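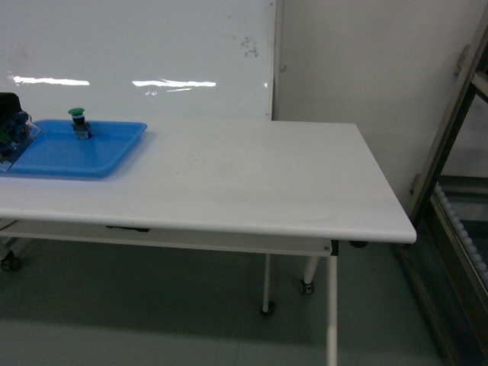
The first version had no button at all. "I started it from my laptop, and two times I started it by accident," the builder says. We met on a Tuesday evening in the shared workshop in Skendton, where he has worked on a small sorting arm for 15 months. He calls the project Duto. It should take mixed screws from a tray and put them in the right cups.

He is a baker by profession and learned electronics from old forum posts. "Most answers were for people who already know the answer," he says. "So I read everything three times."

The green mushroom button came from a box of used parts. He wanted it big, so that he can press it with the side of his hand. "Green is for start. For stop I cut the power at the wall – I know, this must become better." A proper stop circuit is the next job on his list.

The controller is a Drornar board, and it gave him the most trouble. It lost its settings after every restart, and he needed 9 evenings to find a bad solder joint. "I blamed the software. I wrote to the seller a not very polite message, and then I had to write a second one."

How well does it sort? In the last long test he gave it 64 screws, and 12 went to the wrong cup. The short ones are difficult, he says, when they lie on top of each other.

He now wants to try softer fingers, made from bicycle tube. Another member, who built the Bowen plotter, has offered him the rubber.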